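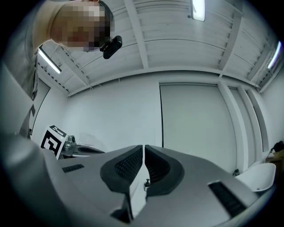

Photo: Plonard

4. Your first live call-in programme

In this section you prepare Isia for a live programme with listener calls. You must have finished section 3 (sound card and microphone) before you start. Reserve one hour for the first time. Later it goes much quicker.

4.1 Connecting the call line

1. Open Isia and choose Studio, then Call line.
2. Type your station number. You find it in the welcome letter from Plonard.
3. Set the port to 2,032. If your router already uses this port, see section 9.
4. Press Connect. The lamp in the top bar changes from grey to green.
5. Call the line from a mobile phone and speak a few words. The level meter named Caller must move.

Note: Make the test call from another room. If the phone is near the microphone, you will hear a loud whistle.

4.2 Setting the delay

The delay gives you time to remove a rude word or a joke call before it goes on air.

1. Choose Studio, then Delay.
2. Move the slider to seven seconds. Shorter values are possible, but we do not advise them for beginners.
3. Press Fill. Isia stretches your speech a little until the delay is full.
4. Press the Drop key once for practice. The last seconds are removed and the caller is disconnected.

Caution: After you press Drop, the delay is empty. Do not take a new call until the bar is full again.

4.3 The waiting list

Up to 200 callers can stand in the waiting list, but only four can be on the line at the same time. To bring a caller on air, drag the name to the box Live. To send a caller back, drag it out again. A caller who is blocked gets the engaged tone and sees no message.

Note: The block list is stored on your computer. When you move to another computer, export it first (File, Export, Block list).

4.4 Music while you talk

Songs from the Veres library can be played under your voice. Choose the song, press Under, and set the music level to 20 or lower. Listeners on small speakers do not understand you well if the music is louder.

Caution: Songs marked with a red dot may not be included in the recording of the programme. Isia leaves them out when it saves the file.

If error 183 appears, the call line is not connected. Repeat the steps in 4.1. For error 578, close the Drorkamow plug-in and start Isia again.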